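# Fiducial pose flips between two values when the grippers are close together

Posted in Clillen Forum > Perception, Mar 20, 2025

**satham_user**

We record two-handed demos with a pair of hand-held grippers. Each one has a wide-angle camera, and there is a square marker card on the other device so we can get the relative pose between them. Head-to-room tracking is fine. The gripper-to-gripper transform is not. When the card is tilted it jumps between two orientations, sometimes on every other image, and the planner downstream rejects the whole segment.

I am running the stock Yeom detector with the fisheye model turned on. Exposure is locked. Intrinsics were redone in October and the reprojection error looked good then.

A typical view from one gripper, with the other one and its card on the right: 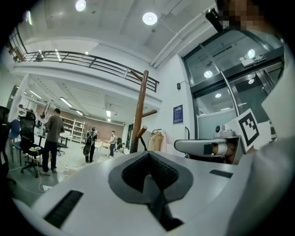 ## Replies

**fimurby-dev**

A single flat square seen at an angle has two pose solutions that fit the corners almost equally well. The detector gives you whichever one has the lower error, and noise decides which that is. You also have the card well off to the right in a lens that bends a lot at the edges, so small intrinsics errors count for more there.

What I would do, in this order:

1. Get both solutions out of the solver. In Yeom that is `return_all: true` in the tag config. The default throws the second one away.
2. Compare each one with the previous accepted pose and keep the closer rotation. If the last accepted pose is more than 5 images old, don't compare. Mark it unknown and let the smoother fill it in.
3. Undistort the corner points, not the whole image. Resampling the image softens the corners before you have found them.
4. Redo intrinsics with the board held out near the border. Most people wave it in the middle, get a low error, and never test the part of the lens they are using.

If you have IMU data on both grippers, use the gravity direction to pick between the two solutions — it works on the first image too, where there is no history.

**otto_pilot**

print a bigger marker

**rackmount**

Bigger helps if there is room for it, but it still flips at some distance. We had the same problem on Fimurby rigs and step 2 above fixed most of it. Over 800 test segments the ones still rejected were nearly all from a hand covering one corner of the card.

Two things to add. Check that the marker size in the config is the outer edge of the black border. Ours was set to the white card and the distance was off the whole time. Also look at your timestamps. If the two cameras are 3 images apart, the transform will look wrong during fast moves even with a perfect detection.

**satham_user**

Turned on `return_all` and added the rotation check. The flips are gone on the segments I replayed. Marker size was already right. I still have to redo the intrinsics near the border, and I'll post the config after that.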